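March 2, 2018
By Eimear Brophy

Notes for session 14 – pacing the long race. Bring these to class, I won't print extras.

Last time we did fuel. Today pacing, and why people who train well still fall apart in the last quarter of a race. Reading was the Katona chapter, hope you got through it. If not, at least do the part on hills before the quiz.

Three words you need. Even split – both halves same time. Positive split – second half slower. Negative split – second half faster. Most amateur runners positive split, and by a lot. They don't plan to. They feel good at mile 3, the crowd is loud, and they go.

Why it costs so much. Going out fast burns through stored carbohydrate sooner, you all know this from last week. Also muscle damage, mostly on the downhills. Quads take the hit. You can't feel it building, then you can't stop feeling it. Heat makes everything worse. A pace that's fine in March can be way too fast in August. 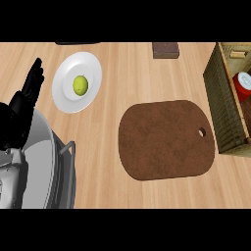
3 min read

Effort vs. pace. On a flat course you can pretty much run off the watch. On a hilly one you can't. Same pace uphill is a much harder effort, so the runner who holds pace on every climb is really doing intervals. Teach them to hold effort and let pace drift. Breathing is the easiest check. Full sentences early, short phrases in the middle, single words near the end.

Case from class: the Peltonen relay trail race, the solo division. Dezső Fodor kept splits for his club that year, 198 finishers. Look at the sheet I handed round. Only 14 ran the second half faster than the first. The course drops for the first half and climbs back, so be careful, some of that is just the hill. Write down how you would correct for it. We'll come back to this.

Compare Etelka Bakos and Jolán Katona on that same sheet. Etelka was ahead at halfway, Jolán passed her on the last climb. Similar training, similar age. What's different is the first 2 miles. Mark those splits before you look at anything else.

Coaching points
- Start slower than feels right. Practice this, dont just say it
- Long runs with the last few miles at goal pace
- Downhill running, short doses, every other week
- Walk breaks are fine in ultras but plan them. Walking early beats walking late
- Have a second goal ready for a hot day

On watches. GPS pace jumps around under trees and between tall buildings. Use lap averages. Somebody asked about the course markers – trust them more then the watch, usually, and a runner who weaves covers extra distance anyway.

For next time: take one race of your own, any distance, get the splits, draw the pace line by hand. One page on where it went wrong or right. Hajnalka Nyitrai is taking the class on mental fatigue, I'm away. Room 507.

Quiz covers splits, effort, heat. Not the GPS stuff.

Related
Fueling before and during a long race
Warm-up drills for distance runners
How to read a course profile
Tapering: how much is too much

We use cookies to remember your settings and count visits. By staying on this page you agree to this. Accept | Change settings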